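I'm really pleased to say that our plain-English safety guide for home robots is out in October, and it's free! We're Setby, and we wrote it with our friends at Skinia.

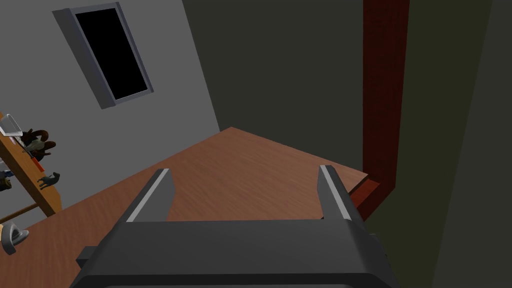

Renders: Setby

There are 26 rules, and my favourite is the simplest: open the fingers wide before you move in over a table.

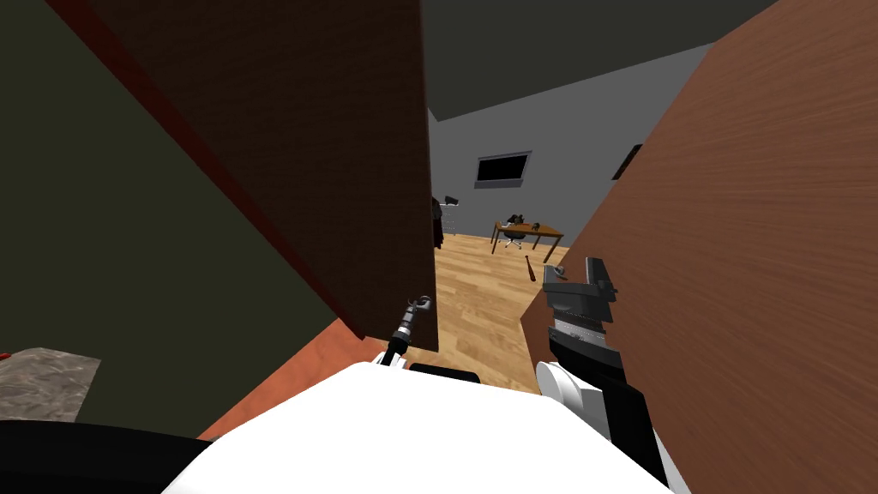 Doors took us longest (11 drafts!), and Güler's testers still argue over them.

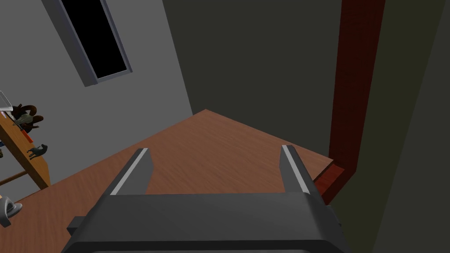
Simulated gripper, fingers open above a wooden surface.

Ask the Starkix desk for a copy.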